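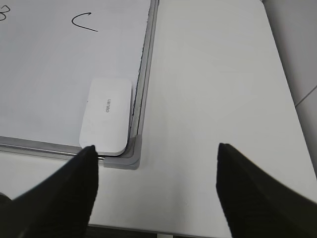 Notebook, dye bench, September
Indigo vat, second series

Started at 9 in the morning. The vat from last week was standing at a good colour, yellow-green under the surface, with a coppery skin on top and a small flower in the middle. The smell is strong but not rotten. pH by paper between 10 and 11, I could not decide which. Sandrine Coste looked at the same strip and said 10. I write 10.5 and we both are a little unhappy.

The wool is the Henier yarn, two-ply, natural white. I scoured it yesterday evening with the neutral soap and left it in clean water overnight. Sixteen skeins in total. Four are kept back as reference, undyed, in the drawer with the grey labels. Please do not take them for tests of mordant, this has happened before.

First dips. Two minutes under the surface, then out and into the air for ten minutes. The skeins come out green and turn in less than one minute. After the first dip the blue was paler than I expected, and there were white places where the ties were too tight. I retied all of them with a loose figure of eight and the cotton string. The polyester string is better for the eye because it does not take the colour, but it cuts into the wool.

Second and third dips went more evenly. I moved the yarn very slowly, keeping the hands below the surface, and squeezed it before lifting so that it does not drip back and bring air in. Mulugeta Abera does this much better than me. He lifts the skein close to the wall of the vat, so the liquid runs down the side. I tried his way for the last four skeins and will continue so.

Temperature is my problem today. The vat should stay near 50 for the fructose to work well, and at half past ten it was already at 41. The old heating mat from Vonano gives heat only on one half. I turned the vat by a quarter every twenty minutes, which helped a bit, but the sediment came up each time and then I had to wait. We lost perhaps one hour like this. I have asked Solène Gaillard whether the Carré water bath can be free for us in the afternoons. She will look.

After lunch the skin was broken and the liquid had gone more blue than green. I added fructose, 250 g dissolved in warm water, and a small spoon of lime, stirred in one direction only, closed the lid and left it alone. At four it was again clear and yellow. So it was only tired.

Rubbing test on the dry skeins from the first series: still too much blue on the white cloth. Olaia Cifuentes thinks that we rinse too early, and that the yarn should hang until the next day before any water touches it. In my old workshop we rinsed after one hour and had less rubbing than here, but the water there was soft. I will divide the present series in two halves, one rinsed tonight and one tomorrow, and both get the same weak vinegar bath afterwards.

Weight of the total dry yarn before dyeing was 1,964 g. I will weigh again when everything is dry, in the same room, with the window closed.

Indigo powder: the Cirnatura tin is nearly finished. There is a new tin on the upper shelf, but it is another batch and the colour of the powder is more grey. Do not mix them. Nazmiye Dönmez has the paper with the purity for both batches, and I need it before the next vat is made.

To do
Ask Nazmiye for the batch paper
New pH strips, the narrow range ones
Wash the wooden stirring stick, it has lime on it
Skeins 9 to 12: one more dip in the morning if the vat is warm enough

Vat closed at 17:40, temperature 46, blanket around it. The lid does not sit well on the left side, so I put the brick on it.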